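How a robot practises tidying a desk

Before a robot arm is trusted with a real desk, it often gets a pretend one. The desk is made inside a computer, like a level in a game.
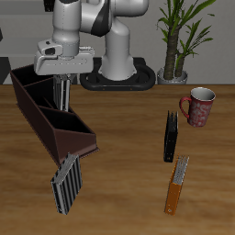 Ásdís Hjaltested and Kwadwo Nartey work on a project called Mamo. They wanted to know if a robot could learn to put binders into a desk organiser by practising only in a computer world. This kind of practice is called simulation.

A pretend desk has some good points. If the arm knocks over a mug, no tea is spilt. The computer can put everything back in a moment and let the arm try again.

The team made 19 different desks. On some the binders stood up straight, and on others they leaned. The robot had 505 goes in all. After each go, the computer gave it a score, and the robot used the scores to change how it moved.

Then came the test. The team gave the robot 11 new desks it had never met. It put the binders away properly on four of them.

That is a low score, but it told the team what to work on. Most of the misses happened when a binder was leaning. Kwadwo is now making more desks with leaning binders for the robot to practise on.

More to read
How do robots know where their hands are?
What is a sensor?
Yayra Acheampong answers your robot questions

We use cookies to remember your settings. Ask a grown-up before you change them.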